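Chapter 3
Starting a Peer Mentoring Group in a Middle School

What this chapter covers
Deciding who the group is for
Finding a time and a room
Choosing and preparing older mentors
The first meeting
Keeping records that staff can use

Key terms: peer mentor, referral, open enrollment, check-in, group agreement

A peer mentoring group puts older students together with younger ones on a regular schedule, with at least one adult present. It is one of the cheapest programs a school can run, and one of the easiest to start badly. Most groups that fold in the first year do so over ordinary problems: the meeting clashes with the bus, the mentors were picked in a hurry, or the sixth graders were never told why they were there.

Chapter 2 dealt with one-to-one support from a counselor. The group setting is different. A student who says very little to an adult across a desk may talk freely while cutting out paper next to a ninth grader. The adult has less control over what comes up and has to be comfortable with that.

3.1 Who the group is for

Write one sentence that says who may join. "Any sixth grader who is new to the building" is a workable sentence. "Students who need support" is too wide, and parents will ask what it means.

There are two common ways to fill the group. In open enrollment, students sign themselves up. In a referral group, teachers or counselors suggest names and the family agrees. Referral groups reach students who would never sign up, but word gets around quickly if every member is known to be in trouble. Many schools mix the two and hold a few places back for referrals made after the start of the year.

The school used as a case in this chapter, Vatby Middle School, has 922 students. Its first group had 15 sixth graders, most of them from open enrollment. By April it had 13. One family had moved away and one student had joined the track team, which practiced at the same hour. Neither loss says much about the quality of the group, and a coordinator should write down the reason each time a student leaves so that later readers of the file can tell.

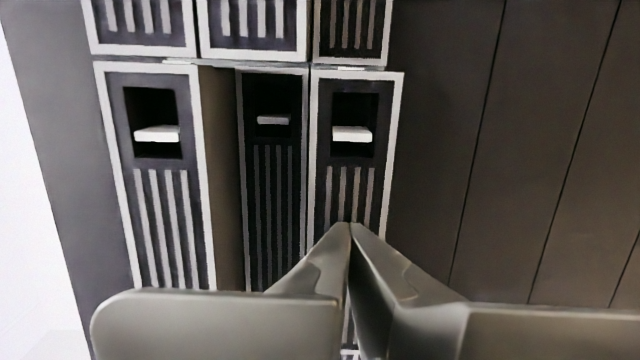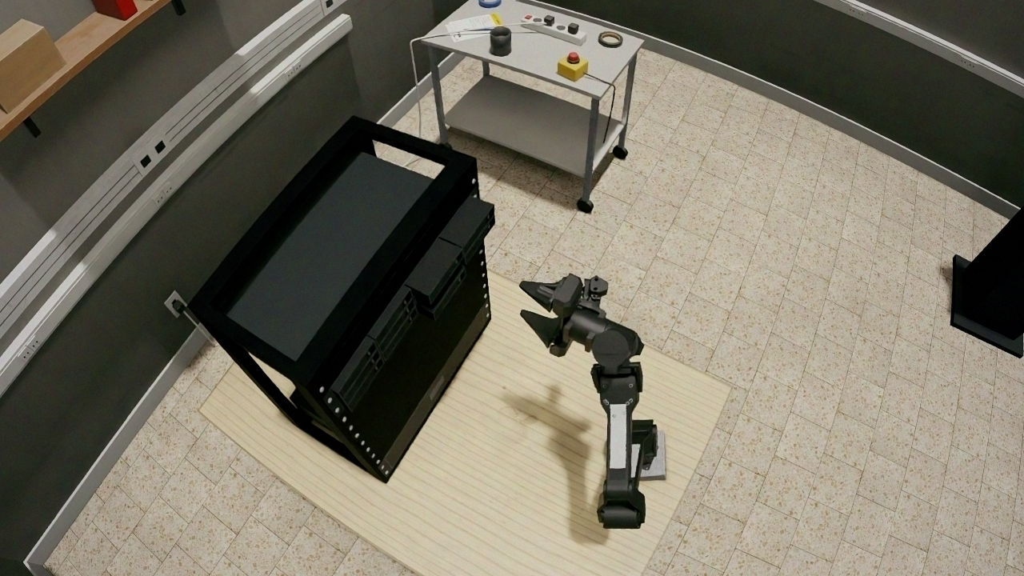
3.2 Time and place

After school is the usual choice. It is also the hardest for students who ride the bus or pick up younger brothers and sisters. Lunch meetings get better attendance but are short, and students arrive with trays and leave early. An advisory period works well if the principal will protect it.

Vatby met on Wednesday during advisory. The coordinator had first asked for the library and lost it to testing twice in a month. Moving to a regular classroom solved the problem. Students care less about having a nice room than about having the same one.

Check these points before announcing a time:

Does a late bus run that day?
Which teams and clubs meet at the same hour?
Can the mentors get there from their own building?
Is the adult in charge free every week, including testing weeks?

3.3 Choosing mentors

Grades are a poor guide. Look for students who show up on time, who can listen without taking over, and who will tell an adult when something is wrong. A short written application and a ten-minute talk are enough. Ask each applicant to describe a time when they kept a promise they would have liked to drop.

Mentors need training before the first meeting, and the most important part of it concerns privacy. They should be able to say in their own words what stays in the group and what has to be passed on. A mentor who hears that a younger student is being hurt, or is thinking of hurting someone, tells the adult the same day. Practice this out loud. Reading a handout is no substitute.

Before you read on

Think of a group you belonged to between the ages of eleven and fourteen. Who decided that you could join? Write half a page on how the older members treated the newer ones, and keep it for the exercise at the end of Section 3.4.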